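The Plivley Bequest

Office of the Registrar of Estates, Trellport
Statement of the Deputy Registrar, entered 18 Apr 2018

1. The undersigned was directed in February to settle the matter of the Ekström house, which stands at the top of Plivley Road and had been closed for 34 years. The house was left by its last owner to the town on the condition that it be used for dinner. The will gives no further instruction on the point. The word appears once, in the owner's hand, with a line drawn under it.

2. Two earlier Deputy Registrars had taken up the matter and set it down again. The first held that the condition was void for vagueness. The second held that it was valid but could not be met, as the house had no stove. Both opinions are in the file and both are well argued. Neither officer appears to have visited the property.

3. I visited the property on a wet afternoon with Mr. Amnuay Boonyarit, who holds the keys on behalf of the water department. He had not been inside before. The front door opened without difficulty. The hall smelled of apples, for which we could find no cause, and I record it only because Mr. Boonyarit asked that I should.

4. The ground floor consists of a front parlor, a pantry, and a dining room that runs the full depth of the house. The parlor was bare. In the pantry were a tin of buttons, a stack of blue plates, and a bottle of Rimosine, a cordial that was sold in Trellport when I was a child and was given to us for coughs. The bottle was sealed. I entered it on the inventory as one bottle, contents brown.

5. The dining room had been set for a meal. I use the word "set" with care. There were chairs drawn up along both sides of the table, a folded cloth on the sideboard, and a card on the mantel that read, in the owner's hand, "Please begin without me."

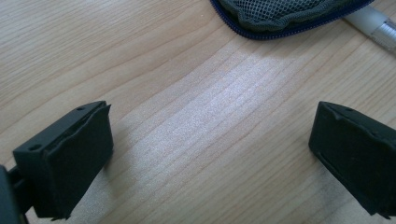
6. The law of bequests in this town requires that a condition be read as the giver would have wished it read, where that wish can be known. I therefore sought out persons who had known the late owner. Most had died or moved inland. The one who remained was Mrs. Ingegerd Fagerlund, aged 86, who had kept the owner's accounts and who received me in her kitchen. She answered my questions in order and without ornament. When I asked what sort of table it had been, she laid her palm on her own, a plain one of light wood with the grain running across it in long, slow curves, and said that it had been a table like any other, and that people had sat at it too long and gone home late. I asked whether this was a complaint. She said that it was an account.

7. Mrs. Fagerlund further stated that the owner had given a dinner every winter for whoever came up the road. No invitations were sent. In the last winter the road was closed by snow for most of the month. The owner cooked all the same, and waited, and in the morning wrote the will. Mrs. Fagerlund knew this from the butcher's bill, which she had paid. She still had it. It was for a sum she considered foolish.

8. I asked whether she herself had gone up the road that night. She said that she had started. She had reached the gate of the chapel, where the drift was over the wall, and had stood for a time and turned back. She had not told the owner of this, as it had seemed to her at the time that a person who has not arrived has nothing to report. She asked whether it would need to go into my statement. I said that it would not. She thought about it and said that I might put it in.

9. On returning to the office I drew up three possible findings. Under the first, the house would be sold and the proceeds applied to the town's general fund. Under the second, it would be let to a restaurant, and an inquiry to that effect was in the file from a firm in the capital. Under the third, the condition would be carried out. I was advised by a senior colleague that the third finding had no precedent. I have searched the registers and he is correct.

10. The sum of 1,000 was released from the estate for repairs. The chimney was swept and a stove was put in. Mr. Boonyarit repaired the pump in his own time and has declined to submit a claim. The plates were washed. The card was left on the mantel, there being no authority under which it could be removed.

11. No notice was posted. I considered the question at length and concluded that a notice would amount to an invitation, and that the owner's practice in this regard was settled. The stove was lit at four o'clock. I am required to state who was present at that hour, and it was myself.

12. At a quarter past six Mr. Boonyarit came up the road with his two daughters and a pot of rice. After him came the family from the lower farm, the schoolteacher, a man who had seen the light and wished to know if there was a fire, and others whose names I did not take. The chairs were filled and a bench was carried in from the porch.

13. Mrs. Fagerlund arrived last. She had walked. She read the card on the mantel, removed her gloves, and asked who was in charge of the soup. She was told that it was the Deputy Registrar. She said that it wanted salt, and it did.

14. The Rimosine was opened at her request. It had kept its color and very little else.

15. I find that the condition has been met for the current year. The file is to remain open. The key has been returned to the water department, and a second key has been cut for Mrs. Fagerlund, who signed for it.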